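Sorting notebook, June, afternoon

Back on the card tray today, after a morning lost to email. For anyone at Prunside picking this up cold: we're trying to settle how the Lukinar cards get stored and sorted before the whole lot moves over to the new shelves. There are 1280 of them in the full set, and so far I've typed 285 into the list, so don't get excited. I'm keeping the old numbering for now (yes, I know, Man-sik, we'll talk about it) and adding a column for condition.

Got the light wooden table set up with the laptop toward the back and the cardboard tray right in front of it, so whoever is doing cards can look at the list and reach over the lid. I like this better than having the tray off to one side, where I kept knocking it with my elbow! The only annoying thing is that the lid gets in the way if you tip it too far back, so keep it fairly upright.
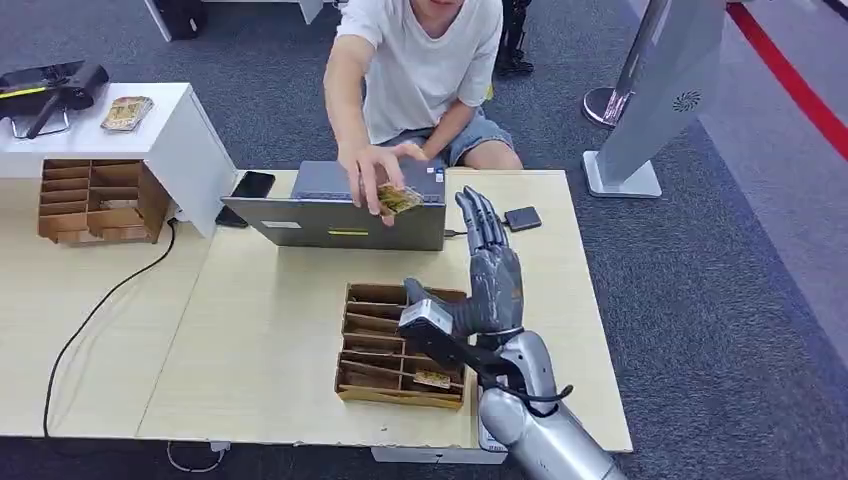 One gold and brown card in the tray, another of the same pattern in hand over the laptop.

First question was whether the compartments are the right width. I'd been worried the cards would have to be forced in, and they don't have to be, they drop in fine. What they don't do is stand up straight. A card on its own leans over, and once you've got a few leaning different ways you can't read the top edge without pulling one out, and then of course you put it back in the wrong place (ask me how I know). Mi-kyung suggested cutting little foam wedges. I tried folded paper first because it was sitting right there, and it sort of works - it springs back after a while, though, so foam is probably the way to go. She says Koutsoukos sells it in sheets. I'll price it.

Second thing is the order. I started out going by color, which felt obvious and turned out to be a pain, as so many of the Lukinar ones are some flavor of gold. You end up squinting at two cards deciding which is yellower. So I've gone back to sorting by series and then by number, and color can just live in the list where it's searchable. Man-sik wants rarity in there too. Fine by me if he types it in!

Backups: the list now gets saved to the laptop and then copied over at the end of every session. Please do the copy. I lost 60 rows last month by closing the lid on an unsaved file and I'm still sore about it.

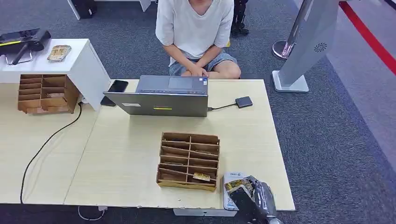 The Skerkitar boxes are the next headache. They don't match the tray at all, and I can't see any sense in buying a second tray just for them. For now I'd like to keep anything boxed standing along the front of the table, like the white one with the yellow, black and green printing, and leave the compartments for the small stuff. It does eat into the working space, so 4 boxes out at a time is my limit, and the rest stay packed until we need them.

To do: price the foam, try one wedge in a lower compartment before cutting a whole sheet, ask Mi-kyung which series she has already checked, rename the condition column so it says the same thing in both copies of the list. Also find a softer pencil for the divider labels, the one I've got just dents the cardboard.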